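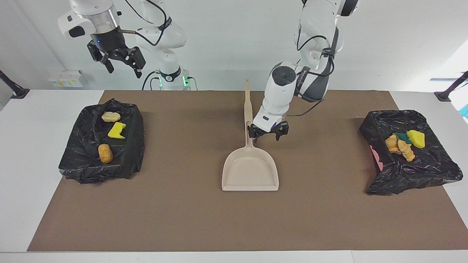

# Stondstead Household Waste Diary

Text records of what households put in their bins, one row per item or handful of items. The diaries were kept on paper, typed up, and cleaned by hand. This file covers version 2 of the data, released 28 February 2021.

## Contents

- `diary.csv` – one row per entry
- `households.csv` – one row per household
- `codes.csv` – the category list, with old and new codes
- `notes/` – typed free-text remarks, one file per household

The set covers 87 households in two areas, Stondstead and Tindthorpe. Each household kept a diary for 16 days. Tindthorpe has separate food waste collection and Stondstead does not, so the two areas should not be pooled for any analysis of organic waste.

## Fields in `diary.csv`

| Field | Type | Notes |
|---|---|---|
| `hh_id` | string | Matches `households.csv` |
| `day` | integer | 1 to 16, counted from the first diary day |
| `item` | string | As written, spelling corrected |
| `code` | string | Category code, see below |
| `stream` | string | `trash`, `recycling`, `food`, `other` |
| `grams` | integer | Blank if not weighed |
| `room` | string | Optional |

`day` is not a calendar date. Start dates were staggered and have been removed.

## Category codes

There are 45 codes in the current list. Version 1 used the Hundier scheme, which splits packaging by material but lumps all floor sweepings, vacuum contents and lint under a single code. Version 2 gives each its own code (`SW1`, `SW2`, `SW3`). Old entries were recoded from the item text. Where the text was too vague to decide, the code is `SW0`.

Composite packaging is coded by the heaviest material. Drink cartons are always `PC4`, whatever the household wrote.

## Weights

Kitchen scales were lent to households that asked for them. All others used their own or left the field blank. Entries under 100 grams are less reliable than the rest, as many scales drifted at the low end. No correction has been applied.

Liquids poured down the sink were not recorded. Pet litter was recorded but seldom weighed.

## Known problems

- `stream` records where the item went, right or wrong. Do not use it as a guide to local sorting rules.
- Some households wrote up several days at once. These rows carry no flag – look for runs of identical handwriting remarks in `notes/`.
- `room` is missing for most Tindthorpe rows. The first print run of the form left the column out.
- Diaries that ran into December show more gift wrap and glass. With start dates removed, this cannot be adjusted for.

## Loading

Files are UTF-8, comma separated, with a header row. Read `code` as text, or leading zeros in the old codes will be lost.

```
import pandas as pd
d = pd.read_csv("diary.csv", dtype={"code": str, "hh_id": str})
```

## License

CC BY 4.0. Cite as "Stondstead Household Waste Diary, version 2". Please state the version, as counts by category differ between the two releases.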